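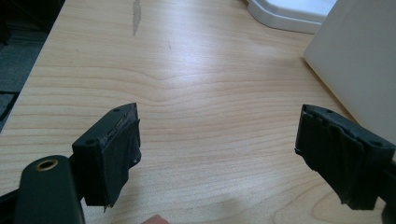

The tabletop, with the arch in the grain at the bottom right.

The Hill at Trastine

Sep 10, 2020

I bought the table because of a hill. I should have bought it because it was the right height, or would go through the door, and my sister did ask me both of those things on the phone while I was standing in the shop, and I said yes to both without checking either (one of them was a lie, as it happened, and we'll get to the door).

The shop was called Dvořáček and it was at the far end of the 362 bus route, past the tile warehouse and the place that does school blazers. I'd gone in for a lamp. I came round the side of a wardrobe and there was this long pale table with a paper label on a string, and on the label somebody had written "Gestulen, good order, £200". I thought Gestulen was a wood. I went about telling people for weeks that I had a Gestulen table the way you'd say you had an oak one, until my brother-in-law looked underneath and found it stamped on a crossbar, and said it was whoever had made it, or where, or possibly just what they'd decided to call it that year.

Anyway, the hill. If you look at the top from one of the long sides the lines in the wood go along quite sensibly from left to right, then they start to dip and come up again, very gently, like water does when a boat has gone by a good way out. And then over in the corner they give up going along altogether and go up and over in a great big loop. Well, I'd seen that before. That was the hill at Trastine, with the bay in front of it, the way it looked from the bench outside the chip shop when I was nine and had been told to stay put and mind the bags.

"It's the hill," I said to my sister on the phone.

"What hill?"

"At Trastine. It's in the table."

There was a gap, and then she asked me again how wide it was.

We had one week at Trastine every May, because it was cheaper before the schools broke up and my mother was of the opinion that you learned more at the seaside than you did in a classroom. It rained a lot. We played cards, and ate tea out of paper, and my father walked up the hill every single morning before breakfast and came back and told us we'd missed it. Missed what? He never said! The view, I suppose, or the sheep. I always meant to go up with him and I always stayed in bed, and then there was a year when we didn't go any more.

So I paid the £200, which was my lamp money and a fair bit of my other money, and they gave me a pink slip with 765 on it and said the van would come on the Tuesday—no, I'm wrong, it was supposed to be the day after that, and I took the wrong day off work. I sat in an empty kitchen from eight in the morning with nothing to sit at. The next day I was at work, and the men left the table downstairs in the hall with my pink slip's other half taped to one leg.

I live at number 67, up two flights. My sister came over with her husband and a roll of carpet, and we got the table up the first flight with no trouble at all, chatting away, very pleased with ourselves. On the second flight it got stuck. It wouldn't go up and it didn't much want to come back down. My sister was above it and I was below it, and her husband was somewhere at the side, being flat.

"Did you measure this?" she said.

"I measured it by eye."

"Whose eye?"

In the end the legs came off. I hadn't known they did. There were four big bolts under there, and once we'd got those out, the top went round the bend and through my door on its edge, sweet as anything, and we put it back together on the kitchen floor and turned it over and all three of us stood there puffing.

My sister put her coat over the back of a chair. She walked round to the long side, and she looked.

"That's not Trastine," she said.

I said of course it was. I showed her the bay, and the bit where the water comes up a little in the middle, and then the hill. She bent down until her nose was nearly on it.

"The hill was on the left," she said.

Now, my sister is four years older than me and has been right about nearly everything, she was right about perms and she was right about my first flat. But I'd sat on that bench. I'd minded those bags for hours. The hill was on the right with the chip shop behind me, and I told her so, and she said that was because I'd always sat facing the wrong way so I could see who was coming out with chips. Her husband said could he put the kettle on. We both told him to go ahead and neither of us looked up.

We had such an argument! It wasn't a bad one, it was one of the good sort, where things keep coming up out of it that you'd lost. She remembered the landlady's tartan slippers. I remembered the shop that sold one kind of bucket. She said the hill had a proper pointy top, and I said it was round as a loaf, and then she told me she'd been up it.

"When?"

"With Dad. Most mornings, the last year."

I hadn't known that. I'd have been in bed, I suppose. I asked her what was up there, because I'd wanted to know for the best part of my life, and she thought about it properly, with her finger going over and over the loop in the wood.

"There was a wall you could sit on," she said. "He used to have a cigarette. He wasn't meant to be having them, so I had to carry the mints."

Her husband brought the tea over. He'd got three mugs in his hands and he stopped with them in mid-air, looking for somewhere to put them, and she and I both shouted "Not on there!" at exactly the same moment, and he had to stand holding them while I went and found a tea towel.

She came back the week after with a tin of Pedent, a sort of wax you put on with a rag and then rub until your arm drops off. It smells of oranges and a bit of shoe cupboard. She said if I was going to own a thing like that I'd have to look after it, and then she took the rag off me after five minutes because I was doing it in circles. You go with the grain, she said. So I let her, and she went along the bay, long strokes, side to side, and when she got to the corner she slowed down and went up and over.

"It might have been on the right," she said. "Coming back from the harbour."

I said it might.

I've put my chair on the long side, so the hill is by my right elbow when I have my breakfast. She always sits across from me when she comes, and I noticed only last time that from where she sits the whole thing is the other way about, upside down but on the left. I didn't say anything. I passed her the butter, and she moved her plate over a bit so it wasn't on the water.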